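Forum > Storage and Shelving > White cubby unit as pantry overflow, what goes where?

trudgate_attic
Posted 2018-11-12

We moved the white cubby unit out of the hall and I want to use it for food that doesn't need the fridge. It's four columns wide, no back panel, against a plain white wall on a wood floor. I paid 43 dollars for it used and I'd like to get some use out of it before buying anything else. My plan is fruit in single cubbies, boxed stuff lower down, and a small hand basket for bringing things over from the kitchen. Sibel Türkmen on the old Prerel board said fruit should never go in a closed square because the air doesn't move. Is that a real problem with no back on it?

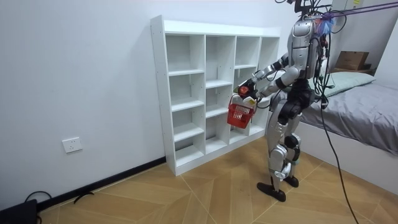
Boxes are the part I'm less sure of. I don't want to fill the bottom row with cereal and then have to crouch for it every morning. I've been using the little red basket with the mesh sides to carry things over, and it's fine for small packages, but a tall box sticks up over the rim and I don't trust it on the stairs. Would you get a deeper basket or just make more trips?

biwott77
Make more trips. Deep baskets get overloaded and then the handle goes. I had a Nunorari one that lasted 16 months.

As for fruit, Sibel is half right. An open back helps a lot, but if the unit is tight against the wall you may as well have a back on it. Pull it out an inch or two.

hsoliman
I wouldn't pull it out unless it's anchored. A tall unit that isn't fixed to the wall is a bad idea with any weight in it. Spacers behind the top and a bracket into a stud, then load it. Heavy stuff in the bottom two rows, crouching or no crouching.

trudgate_attic
OK, brackets first. I have two left over from the hall. The pin holes on the uprights look fine so I might move a couple of shelves too. I'd still like the fruit at chest height where I'll see it and eat it.
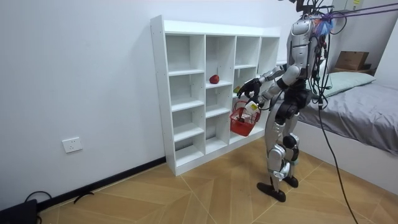 Léonie Gilbert here, I usually just read. I disagree with keeping one kind of fruit per cubby. You end up with a whole wall of storage for six apples. Put a shallow bowl in two of the cubbies and leave the rest for jars and dry goods. Apples make other things ripen faster, so avocados go in the other bowl until you want them soft.

biwott77
A bowl hides the one that's going bad at the bottom. Single layer on the shelf, nothing under it. I've done it both ways and threw out less with the single layer.

hsoliman
Single layer on a smooth white shelf rolls off the first time somebody bumps it. Put down a strip of non-slip liner. The roll I bought was 87 inches and it did the whole unit with some left over.

trudgate_attic
Liner sounds good. I'll try apples and the dark fruit in separate columns, one layer, and see how it goes for a couple of weeks. Jars can go below.

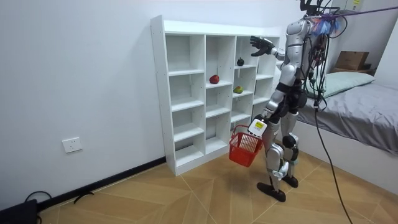

rlim
Do you wipe the shelves down before the liner goes on?

hsoliman
Damp cloth with a drop of dish soap, then let it dry overnight. Go easy on the water near the pin holes or the board swells.

trudgate_attic
Brackets are going in tomorrow. I'll report back on the apples.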